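Folding on the bed, with Zixuan Mao

Zixuan Mao keeps the second-hand clothing page Zitley from a spare bedroom in Hivholm, and she folds everything on the bed. "A table is too hard for me," she says. "The cloth slides, and I must chase it."

She sells some 400 garments a year, and black ones are her favourite to fold. On a pale cover she can follow every edge.

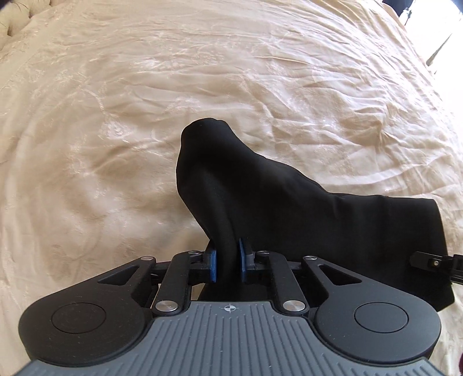
"With black you do not see the crease well, so you must feel it," she says. "I take one part of the cloth, I lift a little, and I look where the rest wants to go. My mother did it in this way also."

I asked if a satiny bedspread is not too slippery. She laughed. She has tried a wool blanket from Gillies, but it left fluff on everything, and the colour of the fluff was grey. 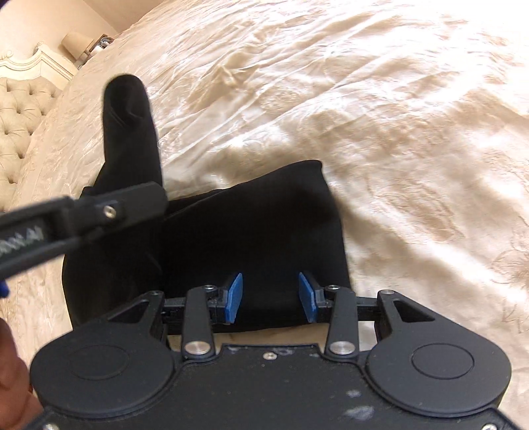 Black fabric on the cream bedspread.

The hem comes first for her, the sleeves later. She learned this after she sent out 19 jumpers in one November and had to refold most of them.

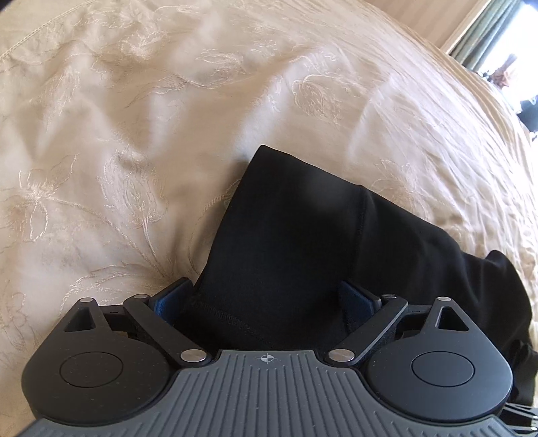 "The ribbed part is stronger, so you can hold it and it will not lose the shape," she says. "The soft part you should leave alone - it finds its place." Flowers stitched on a cover do not disturb her, but she smooths the cover again before each new pile. The next pile is for Lelletti, and it is all trousers.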